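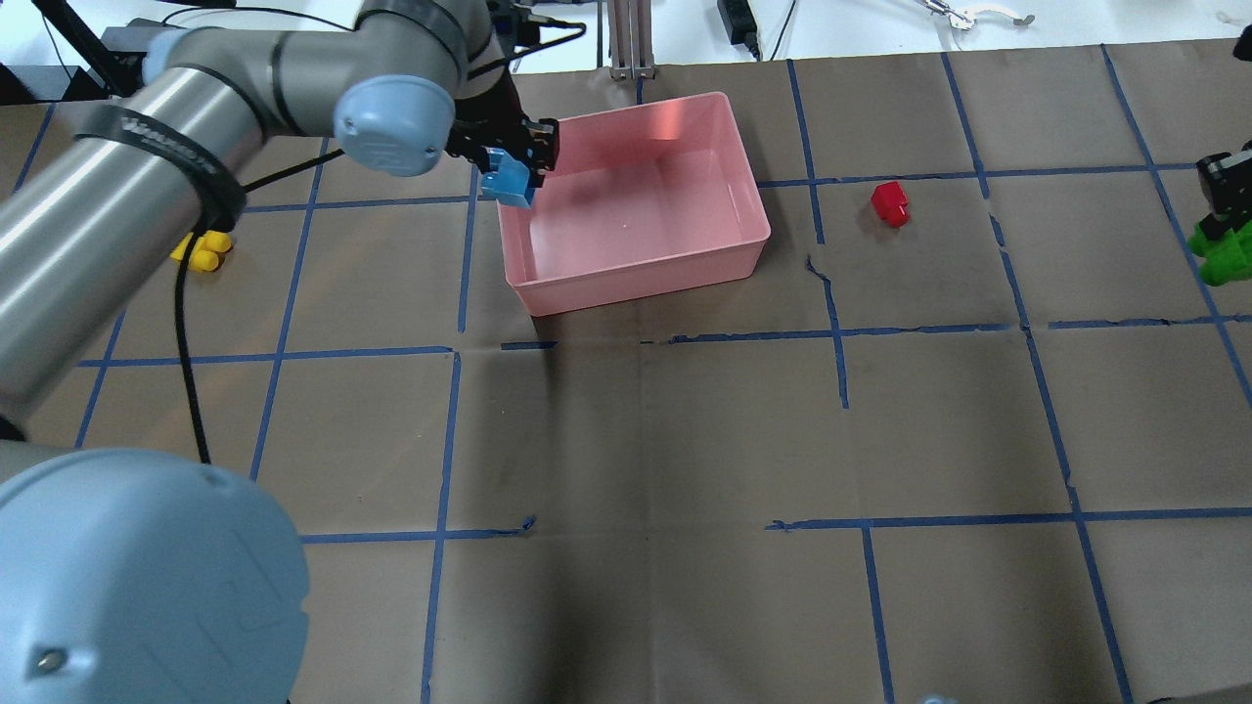
Fig. 1. Blue block at the rim of the pink bin; red block on the paper.

Unit 11: Sorting into a Shared Container
Notes: Selamawit Jemal

The surface is kraft paper, gridded with blue tape. Each cell is one address. Record the cell of every loose block before it is moved. A block lying across a tape line takes the address of the cell holding its larger part.

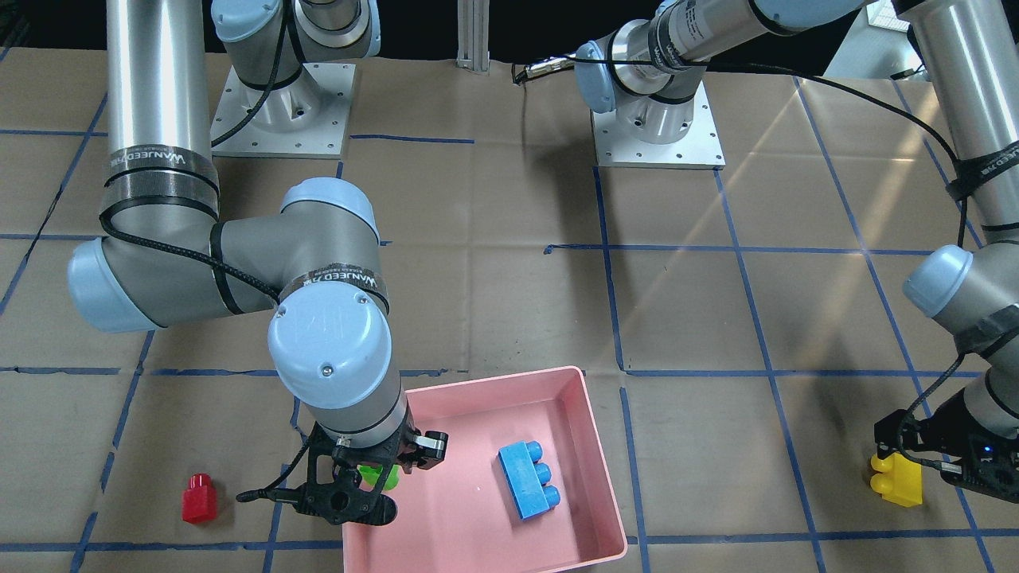 2 min read

Blocks in the tray are logged by color, then by stud count. Orientation on the tray floor is not scored. Blocks still outside the tray stay on the list as open items.
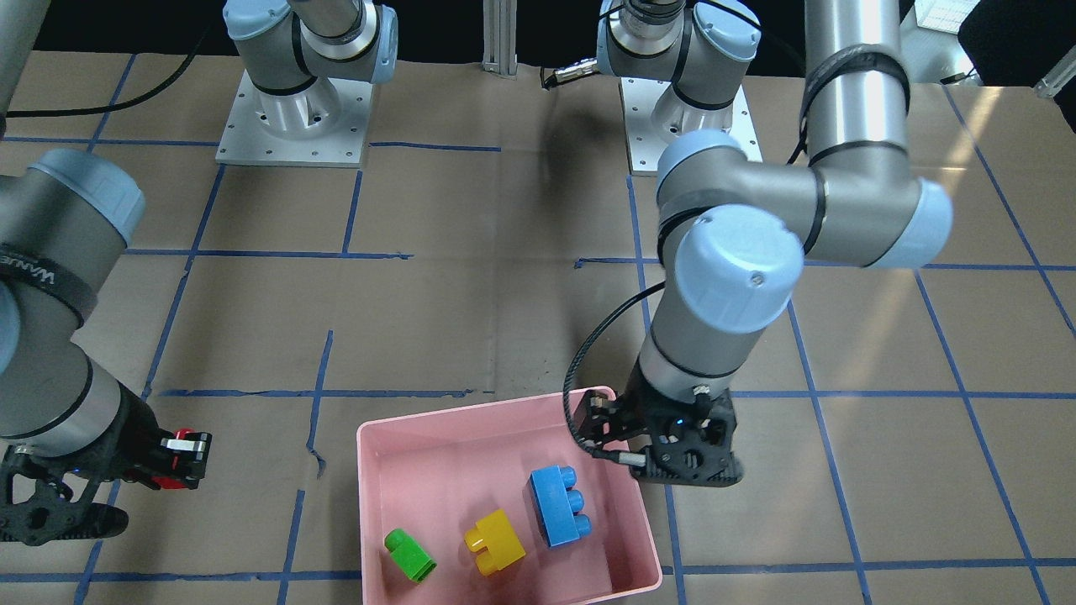 Fig. 2. Three large blocks in the bin.

Exercise: draw the grid and mark the open items for each figure. Submit to Obsa Worku by the end of June. 15 points.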